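Hand-held gripper pads: soft blue ones or harder ones for knitwear and bedding?

Posted in Grippers and End Effectors

Ondlow
Hello everybody. I am comparing finger pads for hand-held grippers and I would like to hear from persons who did this with cloth. My tasks are on a bed: folding a sweater, moving a pillow, pulling a bedspread straight. I have two sets of pads. The first set is blue rubber with a texture, the second set is a harder one which I bought separately from a small shop.

With the blue pads I can take the knit very easily, but sometimes I get two layers when I want only one. With the hard pads I get one layer, but the pillow slides out when I lift it by the corner. I made 200 grasps with each set and I missed 43 with the hard pads, nearly all of them on pillows. With the blue pads I missed less, but I did not write down the double layers separately, which was my mistake.

I add two views from the gripper cameras so you can see what kind of cloth I mean.

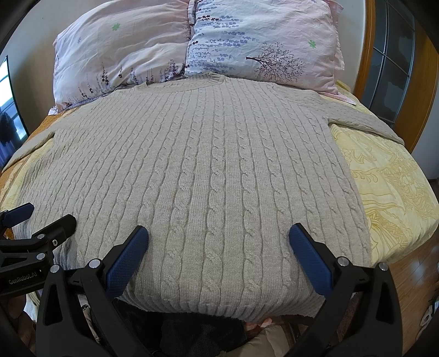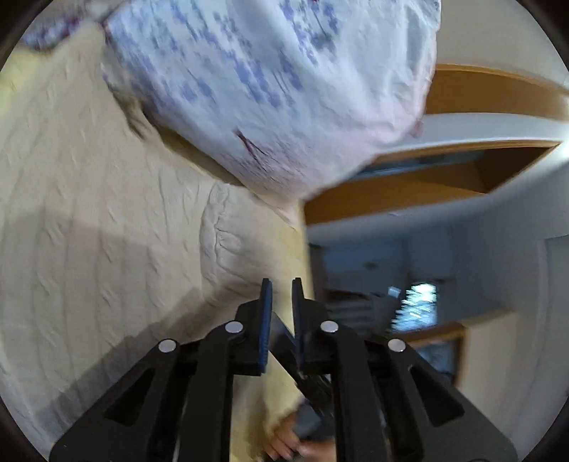

Blue pads in both views: first at the cable-knit sweater, then near the pillows.

My questions are these. Is there a pad which is good for both? And does the camera need a shorter exposure? In the second view the pillow is blurred, and I don't know if I should move slower or change the setting. My lamp is not very strong in the evening.

Fülöp
I worked with sweaters for some months, so I can tell you what helped me. Keep the blue pads. The double layer comes mostly from the angle and how deep you push, and less from the rubber. Try to come in low, almost parallel to the bed, and close on the edge of the ribbing at the hem. The ribbing is thicker and it stands up a little when you touch it. In the middle of the cables you will always take too much.

For pillows I close at the seam of the case and not on the flat part. If it still slides, you can put the soft pad on one finger and the hard pad on the other. It looks strange but it works well for me.

About blur: change the exposure first and add a second lamp. If you only move slower, every recording becomes long and you get tired in the wrist. And please count the double layers as a separate failure next time, otherwise the two sets cannot be compared fairly.

Hadovmont
just buy new pads, the rubber gets smooth after 1,000 grasps or so they told me. mine are still ok

Ondlow
Thank you both. I tried the mixed pads this afternoon on the same sweater and the hem is much easier now. The pillow I will test again when I have the second lamp.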